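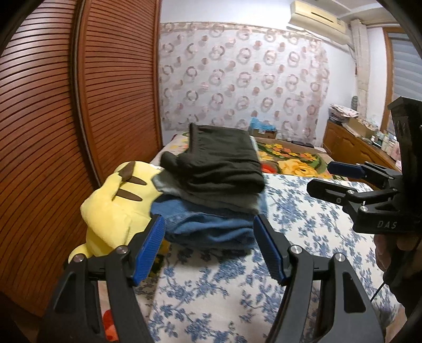 The ferry to Sullwood had stopped running in April, so she took the bus the long way, over the dam and down through the orchards. It cost 12 dollars and the driver would not take a card. She paid in quarters and ones from the jar. He counted them into the tray without a word and pulled out before she sat down.

She had the letter in her coat. It said the house would be sold with its contents unless someone in the family came to clear it. There was a number to call, and she had called it, and a man had told her the key was at the feed store.

The feed store was called Cukar's. The woman at the register looked at her driver's license for a while and then looked at her.

"You have his chin," the woman said.

"I've been told that."

"He owed us some money. I'm not asking you for it. I'm only saying."

"How much?"

"Over 2,000."

She didn't have 2,000 dollars. She had a return ticket and a sandwich. The woman slid the key across the counter and went back to pricing gloves.

It was a mile and a half to the house. The road had been paved since she was a girl, and somebody had put a mailbox at the end of each drive, all the same green. Her uncle's was the only one without a number. She opened it. There was a seed catalog inside and a wasp nest the size of a walnut, and she closed it again.

The key worked if you lifted the door a little. She remembered that before she remembered anything else about the place.

He had kept the kitchen clean. The cups hung on their hooks. On the table was a radio, a roll of tape, and a school notebook with a soft cover. She took off her coat and read the notebook standing up.

It was a record of the well. Each morning he had let down a line with a weight on it and written how many feet there were to the water. There were no other remarks for the first six years. Then, in the seventh year, he had written: Dog died. The next day it was back to feet and inches.

She read on through the afternoon. She ate the sandwich. The water went down in the summers and came up in the winters, and each year it came up a little less. Near the end his handwriting got larger. On one page he had written that a company called Umex had offered him 3,000 dollars to drill a test hole by the fence, and under that, in the same pencil: Told them no. Under that: Told them no again.

The last entry had the depth and nothing after it.

She went out to the well. The line was where he would have left it, wound on a piece of broomstick and hung on a nail inside the cover. The weight was a window weight. She let it down hand over hand until it went slack, the way he had shown her one summer when she was small enough to need a box to stand on, and she pinched the line at the rim and drew it up. He had tied a knot at every foot. She counted them out loud.

It was lower than the last entry by four feet. She checked it again and got the same.

The light was going by then. The last bus back went by the end of the road at 20 past eight, and there was time to make it if she left her cup in the sink. She stood in the kitchen with her coat over her arm. Then she hung the coat on the back of the door and looked through the drawer for a pencil. There were several, all sharpened with a knife.

She turned to a new line and wrote June 26, 2024, then the feet, then the inches. Her numbers looked thin next to his. She thought about adding something — that she had come, or that the house was in good order — but there wasn't much room on the line.

She heard the bus go past with its windows lit. After that she washed the cup, hung it on its hook, and went to see whether there were sheets.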